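Ruvomell Equipment Review Group
Minutes of the meeting held on May 18, 2020

Present: Azucena Alvarado (chair), purchasing, workshop, training and safety representatives.
Apologies: finance.

1. Minutes of the last meeting
Agreed with one correction. Under item 4, the supplier's name should read Hemmin.

2. Jorkis simulation kit
The group went over the trial of the Jorkis kit, which Hemmin is offering as a yearly licence with set-up help. The kit lets staff build and check gripper tasks on screen before any time is booked on the real arm. The trial licence covers 2 seats and has been used by workshop and training.

Workshop reported 483 runs logged so far. Most were picking tasks with thin or rounded items, as asked for in October. Changing the work surface takes a few minutes and needs no help from Hemmin. The marble surface was used for the rod task, with the gripper open and the rod between the fingers as seen from over the gripper.
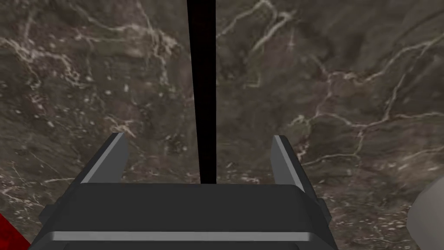 Azucena Alvarado asked whether the results from the kit could be trusted for thin parts, as the last package the group looked at had been good with boxes and poor with anything narrow. Workshop replied that the approach angles had carried over well to the real arm, but that grip force had not, and the force settings still had to be done by hand. She asked for this to be put to Hemmin in writing before any price was discussed.

Training said new starters had picked up the basic screens in one morning. The help pages are thin in places and the section on saving a task is out of date – it refers to a menu that is no longer there. Hemmin has been told.

Safety had no objection to the kit. The present rules for the real arm stay as they are, and a task that has run in the kit must still be signed off at low speed.

3. Cost
Hemmin has quoted 1673 per seat per year, set-up included. Purchasing thought this high next to the Jeltow quote, though Jeltow does not include set-up and charges for each extra gripper model. The two quotes are to be laid out side by side. It was noted that the shared computer in the workshop is almost 34 months old and may need a new graphics card for either product.

Agreed: no order to be placed until the reply on grip force is in. Purchasing to ask Hemmin to extend the trial on the same terms.

4. Actions
Workshop – send Hemmin the notes on grip force with the run logs.
Purchasing – compare the quotes and ask for the extension.
Training – list the help pages that need correcting.

5. Any other business
The spare finger pads have arrived and are in the parts cupboard. The old pads are to be kept for now.

Date of next meeting to be sent round by the chair.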